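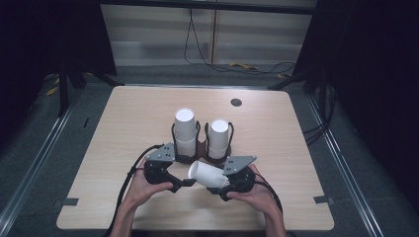 Strobel runs a coffee and snack counter in the lobby of the Stesinau rehearsal building, and we are hiring 2 part-time counter attendants for the winter and spring season. The work is simple but it comes in bursts. Before each concert you set out the self-serve table, with white paper cups stacked upside down in their black wire holders, and then 151 seats' worth of people come through the doors wanting a drink before the lights go down. After intermission the lobby is quiet and you clean up, restock and close out the register.

What you will do

Brew coffee and tea, and keep both going until the second half starts
Take cash and card payments
Wipe down tables and take out trash and recycling
Count stock on Mondays and pass the list to the manager

What we need from you

You should be at least 18 and able to lift 40 pounds. Most shifts are evenings and weekends. Experience at a counter or in a kitchen helps, but we will train you. You need a food handler card by your second week – we pay the fee.

Pay and hours

Pay is hourly, plus a share of tips. Expect three or four shifts a week, five hours each. Staff who stay through the end of July get a $1,000 season bonus. You can sit in on any concert you are not working, if there are seats left.

How to apply

Send a short note about your work history and the evenings you can work to Mieczysław Głowacki, lobby manager, or leave it at the box office on the Batamstead side of the building. A resume is fine but not required. Applications close Wed 29 December at 5 p.m. Interviews take place in the lobby and last 20 minutes.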